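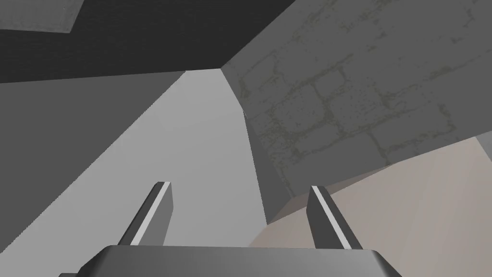
Symmetry is a kind of balance that artists use when they plan a picture. A shape has mirror symmetry when one side matches the other, only flipped. The two dark grey fingers match in this way, and each has a thin white stripe on the side facing the gap. Artists call the dividing line between two matching halves the axis.

Try it with paint

Fold a sheet of paper in half and open it again. Dab wet paint on one side only, close the sheet and press gently. The fold is your axis.

Visit the gallery

The Schouten Gallery holds 423 works on paper. Young visitors may look for symmetry in the Calon Room, where 7 folded prints are on display until the end of February. Children under 4 must be accompanied by an adult.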